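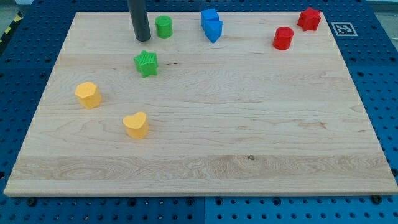 3. Materials and Methods

2018-07-02
By the Bendis Wood Surfaces Group
Filed under: Research > Wood & Fiber > Open Papers

3.1 Boards

All test pieces were edge-glued panels of hard maple supplied by the Silness mill. The mill dries its maple to a moisture content of 7 percent before gluing, and we kept the panels wrapped in plastic until the day they were cut. Each panel was made from several parallel strips, with the grain running the long way. Small knots were allowed, as they are in boards sold for kitchen use. A maple board of the general type used in the study is shown in Figure 1.

Figure 1. Maple board with parallel seams and a small dark knot in a band of wavy grain.

We prepared 24 boards and divided them into 4 finish groups of equal size. The first group was left bare. The second was treated with food-grade mineral oil, the third with Flalovau, a blend of beeswax and mineral oil, and the fourth with raw linseed oil. Finishes were applied with a cotton cloth in two coats, one day apart, and the boards then rested on open racks for 16 days. Linseed oil dries slowly, and a shorter rest left the surface tacky in our early trials.

3.2 Room conditions

The boards were stored and tested in the Majimbun workshop, where the air was held at 68 degrees Fahrenheit and 45 percent relative humidity. A short power failure in the first week of July let the humidity climb overnight. Boards measured the next morning had gained a little weight, so we put them back on the racks and measured them again once their weight was steady. The first set of readings was dropped.

3.3 Wetting and drying cycles

One cycle was meant to stand in for a normal washing at home. The top face was wiped with a sponge soaked in warm water and dish soap, rinsed under a tap, and stood on its long edge to dry. The bottom face was not wiped directly, but it got wet during rinsing, as it would in a sink. We did not use a dishwasher at any stage.

Cupping was measured with a straightedge and feeler gauges laid across the grain at three places on each board. The largest gap was recorded. Gaps under 0.1 mm could not be read reliably and were entered as zero. We also looked for open seams, raised grain and checks at the ends, using a hand lens and a side light.

In total we recorded 377 cupping readings over the length of the study. A few readings are missing - mostly from the linseed group, where two boards were pulled early with open seams at one end. Those boards are left out of the averages from that point on, but their earlier readings were kept.

3.4 Treatment of knots

Knots can swell and shrink at a different rate from the wood next to them, and an earlier mill report suggested that they might start small cracks. We marked the position of every knot on a paper tracing of the board, along with the seams and any wavy or curly grain. After the last cycle the tracing was laid back over the surface and new checks were drawn in with red pencil. A check was counted as knot-related if any part of it fell within half an inch of the knot's edge. Checks that began at a seam were logged separately, even when they ran toward a knot.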